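Vundum (software)

Vundum es un conjunto de programas para la planificación de agarres y el control de pinzas paralelas a partir de demostraciones humanas. Lo publicó la firma Grara el Jun 5, 2021, bajo una licencia que permite el uso académico y restringe el comercial. El proyecto se presenta como un sistema «de extremo a extremo», descripción que varios de sus usuarios consideran generosa, dado que una parte apreciable del comportamiento observado depende de reglas escritas a mano y de parámetros ajustados para cada tarea.

Origen

El código procede de Skusetti, una herramienta interna de anotación de trayectorias que Grara empleaba para revisar grabaciones de manipulación doméstica. Skusetti no controlaba nada: sincronizaba vídeo y apertura de la pinza, y permitía marcar el comienzo y el final de cada agarre. El módulo de control se añadió más tarde, y las primeras versiones conservaban nombres de funciones heredados del anotador que todavía aparecen en los mensajes de error.

La autoría principal corresponde a Ifeoma Adeleke, responsable del planificador y de la mayor parte de la documentación técnica. Adeleke ha sostenido en las notas de versión que el planificador debe entenderse como «una capa de cautela» colocada sobre una política aprendida. El material divulgativo de Grara, en cambio, atribuye casi todo el mérito a la política. La discrepancia nunca se ha resuelto y afecta a la lectura de los resultados publicados.

Arquitectura

El sistema se divide en cuatro procesos que se comunican por un bus de mensajes: percepción, política, planificador y controlador de bajo nivel. El proceso de percepción recibe las imágenes de una cámara situada en la muñeca y estima el eje principal del objeto, su anchura aparente y una región candidata para el contacto. No reconstruye la geometría completa. Para objetos alargados suele bastar; para tapas, cuencos y bolsas, la estimación del eje es inestable y puede girar bruscamente entre dos imágenes consecutivas.

La política predice segmentos cortos de movimiento de la muñeca junto con la apertura deseada. El planificador descarta los segmentos que violan límites de velocidad o que llevarían la pinza contra la superficie de apoyo, y sustituye los descartados por el último segmento válido, desacelerado. Este mecanismo explica una conducta conocida entre los usuarios: la pinza se queda suspendida sobre el objeto, sin avanzar ni retirarse, hasta que vence el tiempo de espera. La documentación llama a esto «pausa segura». En el registro de incidencias recibe nombres menos favorables.

El controlador de bajo nivel cierra los dedos hasta alcanzar un umbral de corriente en el motor. Vundum interpreta ese umbral como prueba de contacto, y el contacto como prueba de agarre. Ambas inferencias son débiles. Un eslabón con fricción excesiva produce la misma lectura que un objeto sujeto, y una pieza pellizcada por una esquina produce la misma lectura que una bien centrada.

Datos y demostraciones

Las demostraciones se recogen con una pinza de mano, sin brazo robótico, y se convierten después al espacio de movimiento del robot. La ventaja es de coste y de velocidad. El inconveniente es que una persona adopta posturas de muñeca que muchos brazos no pueden reproducir, y el conversor elimina esas trayectorias sin dejar constancia clara de cuántas ha eliminado. En la versión inicial, la única indicación era una diferencia en el tamaño del archivo de salida.

El conjunto de entrenamiento distribuido con el programa se limita a 15 tareas de mesa y cocina, entre ellas recoger cubiertos, mover recipientes y sujetar utensilios por el mango. Grara habla de «manipulación general», expresión difícil de sostener con esa variedad. Tampoco se publica una separación estricta entre los objetos de entrenamiento y los de evaluación: dos utensilios del mismo juego pueden figurar uno a cada lado de la división, con mangos casi idénticos.

Evaluación

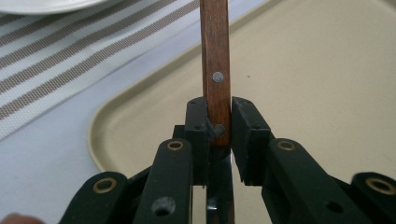
El caso de los mangos es el que mejor ilustra las limitaciones de las métricas. Vundum registra como éxito cualquier cierre en el que la apertura final quede por encima del mínimo durante el intervalo de comprobación. No distingue entre un contacto plano y uno en el que una de las almohadillas se apoya inclinada, aunque la segunda situación reduce la superficie útil y facilita que la pieza gire al aplicar una carga lateral. Tampoco estima el par que ejerce el peso situado lejos del punto de agarre, una carencia seria cuando se trata de utensilios largos.

El grupo independiente Nwankwo repitió en August la prueba de sujeción de mangos con la configuración por defecto. De 41 intentos que el programa había marcado como correctos, 7 se reclasificaron como fallos tras una inspección manual, en su mayoría por rotación del utensilio entre los dedos. Grara respondió que el criterio manual era más exigente que el descrito en su documentación. La respuesta es exacta, y deja sin contestar si el criterio original mide algo útil.

El mismo grupo señaló que la comprobación se hace con la pinza inmóvil. Un agarre que se mantiene en reposo puede perderse al acelerar la muñeca – y trasladar el objeto es, en la mayoría de las tareas incluidas, la razón de haberlo agarrado. Una modificación posterior añadió una sacudida breve al protocolo, desactivada de forma predeterminada.

Herramientas asociadas

El paquete incluye un visor que muestra la imagen de muñeca, la apertura y el eje estimado sobre una línea de tiempo común. Es la parte mejor valorada del proyecto y se usa también con otros sistemas de control. Su principal defecto es que suaviza la curva de apertura antes de dibujarla, lo que oculta deslizamientos breves; los datos sin filtrar solo pueden obtenerse mediante la exportación por línea de órdenes.

Compatibilidad

Vundum admite pinzas paralelas y pinzas de eslabones articulados cuya apertura pueda expresarse con un único valor. En las segundas, la relación entre el giro del motor y la separación de los dedos no es lineal, y el archivo de calibración debe generarse de nuevo tras cada cambio de almohadillas. El programa acepta sin aviso un archivo obtenido con otras almohadillas. Las pinzas de tres dedos y las de ventosa no están contempladas.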